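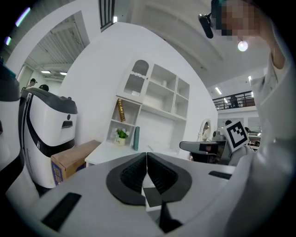

Vureto cordless hair clipper, long-term review

I bought the Vureto clipper in July, after my old corded one started pulling hair instead of cutting it. The old one had lasted through most of my twenties and I would have bought the same model again, but it is no longer sold. A barber I used to go to, Hae-won Kang, told me to stop looking at the number of attachments in the box and look at the blade and the weight. That was useful advice and I have tried to follow it in this review.

I cut my own hair every couple of weeks. I also cut my husband's hair and, when she lets me, my mother-in-law's neckline. So the clipper has been used on three very different heads: mine is thick and straight, his is fine and going thin on top, and hers is short and gray and grows in two directions at the nape.

What you get

The clipper, a charging stand, a cable, a small bottle of oil, a cleaning brush, a zip pouch and a set of guards. The guards are the click-on kind with a metal clip at the back. The two shortest ones fit tightly and need a firm push. I have had one longer guard come off in the middle of a cut, on the side of my own head, and had to take everything down to match. I now press each guard on and pull at it before I start.

There is no taper guard for the ears in the standard box. Vureto sells a left and right pair separately. I think they should be included at this price.

Handling

It weighs less than the old corded one and more than a beard trimmer. The body is narrow toward the middle, so I can hold it upside down for the back of my neck without my fingers cramping. The finish is matte and does not slip when my hands are damp.

The switch is on the front, under the thumb. On the sides of the head this is fine. When you turn the clipper over to do the nape, your palm lands on the switch, and I have turned the thing off by accident more times than I would like. Annelies Haslinger, who lives upstairs and borrowed it for her son's haircut, had the same trouble and ended up holding it by the very end. A sliding lock would fix this.

The taper lever is on the left side. It moves in clear steps and stays where you put it. If you are left-handed you will be working it with a fingertip, which is possible but slow.

Cutting

On dry, clean hair it cuts very well. With a short guard it goes through my hair in one pass against the grain and a second pass to tidy. My old clipper needed four or five. It does not bog down at the crown, where my hair is thickest.

Fine hair is less impressive. On my husband the longer guards tend to slide over the top and leave stray hairs standing, and I have to go back with a comb and lift them. I asked Seon-mi Ra about this, who cut hair for a living before she moved to teaching it, and she said most clippers do that with fine hair and I should slow down. Slowing down did help. It takes patience though, and he does not have much of it.

On damp hair, don't bother. It clumps under the guard and you get uneven patches.

For edges, with no guard, the blade gives a clean line at the sideburns. It does not cut as close as a proper trimmer. If you want a sharp outline around the ears or a skin-close neck, you will need a second tool. I use an old Testby trimmer for that and have no plans to replace it.

Noise and heat

It is quieter than the old one. The sound is a low hum, and I can hear the radio over it – my mother-in-law wears a hearing aid and said it did not bother her, where the old one did. The blade gets warm toward the end of a long session. I did two full haircuts one after the other, and by the end of the second it was warm enough that I stopped and let it sit for 10 minutes. For a single cut I have never noticed it.

Battery

I get some 40 minutes a haircut out of myself, because I am slow, and it has never run out during one. Two haircuts on one charge is fine. Three is where the light starts to blink. It will also run while plugged in, which my last cordless one would not do, and the cable is long enough to reach from the outlet by the bathroom door to the mirror.

The stand is the weak part. The clipper has to sit exactly right or it does not charge, and the light on the stand is so faint you can't tell in daylight. Twice I came back in the morning to find it hadn't charged at all. I now skip the stand and plug the cable straight in.

Cleaning

The blade lifts off without tools. Brush it out, put a drop of oil on each end, run it for a few seconds, wipe. It is not washable, whatever the picture on the box seems to suggest. The manual says to keep the body away from water.

Hair gets into the taper lever. I go in there with an old toothbrush once a month. If you leave it, the lever starts to feel gritty.

The zip pouch is too small for the clipper and all the guards together. I keep the guards in a cotton drawstring bag from Wirkatex that I had left over from something else.

Service

I wrote to Vureto about the guard that came off. A person named Yoon-hee Cho wrote back in two days and sent a replacement. The new one fits more tightly than the first, so I may have had a bad one. Replacement blades are in stock on their site and are sold singly.

Compared with the Oyelaran

My brother-in-law Jae-in Ryu has the Oyelaran, which costs a little more, and we swapped for a month. The Oyelaran has the better stand and a better pouch, and the switch is on the side where it belongs. It is also heavier and louder, and on my hair it needed more passes. I was glad to get mine back. He was glad to get his back too, mostly on account of the switch.

Who should buy it

If your hair is thick and you do a short, even cut at home, I would buy this one. If your hair is fine, try to borrow one first. If you mainly want clean edges, buy a trimmer and spend less.

Good: strong motor, low noise, easy blade removal, runs on the cable, decent service.

Bad: switch placement, charging stand, pouch, no ear guards in the box.

I would buy it again at the sale price. At full price I would probably wait.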